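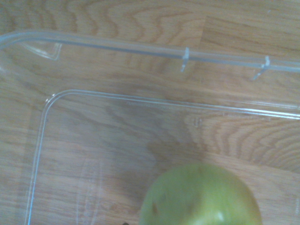 Corporate Governance, Unit 5: The Interim Chief Executive
Handout for seminar groups. Tutor: Sheyla Betancur

Start with the word "interim". It means the board has lost one chief executive and hasn't agreed on the next. Press releases prefer "orderly transition".

Our main case is Gulamgate, the regional lender. Its chief executive left in March, and the head of legal was in the chair by 5 in the afternoon. He had 30 years' experience of telling other people not to do things. Read the board minutes (pages 54 to 67 of the reader) before the seminar. They are dull until the item on pay, when everyone wakes up.

Points to look for:

Who has authority to appoint? At Gulamgate it was the full board. At Dodden the chair did it by phone and the board approved it afterwards, with some muttering.

What may the interim sign? Dodden set a spending limit. Gulamgate forgot to.

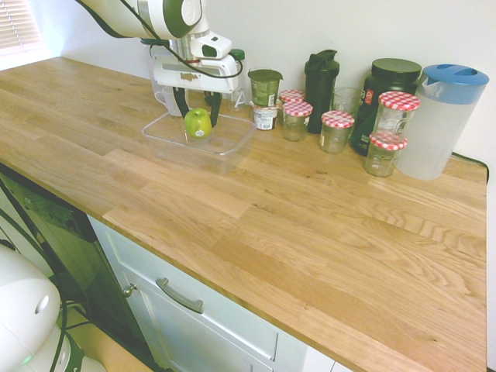

Is the interim a candidate for the permanent job? Boards like to leave this vague. The interim then spends months being either very cautious or very charming, and senior staff delay every decision until they know whom to please. Ayala ruled its interim out on the first morning, and he was noticeably more relaxed than anyone else in the building.

Who does the interim's old job? Usually the interim, in the evenings.

For the seminar, draft a one-page appointment letter for an interim at Gunolano, covering powers, pay, reporting and end date. "Until further notice" is not an end date. Bring two copies, as the printer on our floor is also in transition.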